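Bitach Desk Mat 824 - wool felt, charcoal or oat

Item no. 2324
In stock, ships from our Jastness shop

I've had one of these under my elbows since April and I'm still a bit in love with it, so let me tell you why we now carry it (and why I kept bugging Pascal Lenz until he agreed to order a second color!).

The 824 is a thick felt mat made by Böttcher, who also do the chair pads we've sold for years. It's soft without being squishy. You can write a letter on it and your pen won't poke through, and a cold desk in January stops being such a misery for your wrists. Mine has had coffee on it more than once - I dab it with a damp cloth, leave it flat overnight, and carry on.

A few things people ask me on the phone:

Does it curl? A little, when you first unroll it. Put some heavy books on the corners and leave it for 2 days.

Does it shed? Yes, for the first week or so. Go over it with a lint roller and it settles down.

Can I cut it? You can, with sharp fabric scissors, but then I can't take it back, so please measure first!

Will a mouse work on it? Most do fine. If yours feels slow, turn up the pointer speed a notch, or park the mouse next to the mat on the bare desk like I do. The shorter size leaves plenty of room for that.

What about the Valum mat? That one's cork, firmer and a bit cheaper. Nice if you mostly type, but I find it noisy.

Returns are fine within 10 days if the mat is uncut. Gift wrapping is free, just write it in the order notes. Orders placed after December 28, 2021 go out once we're back from the holiday break.

Questions? Ask for me, Traian Pascu, at the shop.

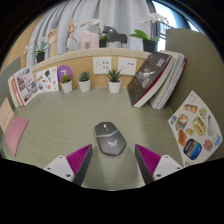
Wireless mouse on a bare wood-grain desk, no mat.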